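A Year of Free Camping, One Lake at a Time

December 23, 2021

The couple behind the Helport travel newsletter have lived in a 24-foot trailer since June of last year. They asked that their names be left out, as they do in the newsletter, so in this piece they are the driver and the navigator. Those are the jobs they hold on travel days.

They were parked at Sivent Reservoir when we talked, on a gravel flat above the boat ramp. The elevation there is 1,066 feet. It was their second stay. The first one ended early when the wind came up and kept up for four days.

"We had the awning out the first night and that was a mistake," the driver said. "It bent one arm. I straightened it enough to roll up, and we haven't used it much since."

They picked the lake again for the price. Camping on the flat is free for 14 days, and the dump station in town takes a five-dollar bill in a slot. There is no water at the site. They carry 40 gallons in the trailer tank and two blue jugs in the truck, which lasts them nine days if they skip showers every other day.

"People write in and ask how we do two weeks," the navigator said. "We don't. We do nine days, drive to town, fill up, do the laundry and come back."

Most of their route this year followed the weather. They spent the hot months at Zou Lake, where the campground sits high enough that they slept under blankets in summer. The road in is 11 miles of washboard. The driver takes it at 10 miles an hour and stops halfway to check the cabinet doors.

"One time the fridge opened and we had pickles all the way to the bathroom," the navigator said. "Now there's a strap on it."

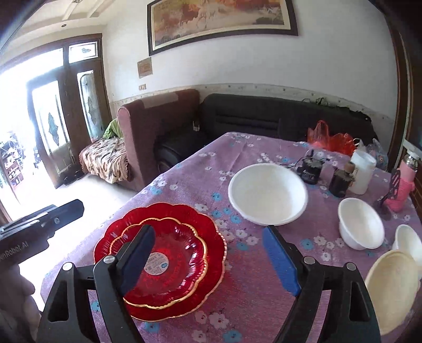

The worst stretch of the year was Gorkov Pass. They had planned to cross it in the morning and got a late start after a tire lost air. By the time they reached the bottom of the grade it was mid-afternoon, and the truck ran hot twice on the way up. They waited 40 minutes at the second pullout with the hood open.

"I should have turned around and stayed another night," the driver said. "We had a good spot behind us and no reason to be anywhere."

They now keep travel days short. The limit is 300 miles, and they like to be parked by three. The navigator calls ahead to the ranger station when there is one, mostly to ask about fire rules and whether the road has been graded. She has stopped trusting the reviews on camping apps for road conditions, because a person in a van and a person towing a trailer will not describe the same road.

Money comes up often in their mail. They spent $1,034 in their cheapest month, with fuel as the largest part of it. The most expensive was the month they bought four trailer tires.

Asked what they would change about the trailer, the driver said he would put in a bigger gray water tank. The navigator wants a window over the bed.

They plan to leave Sivent after New Year's and head south to the desert until it warms up. Zou Lake is on the list again for summer. Gorkov Pass isn't, although the driver has been looking at a transmission cooler and says he may try it once more from the other side.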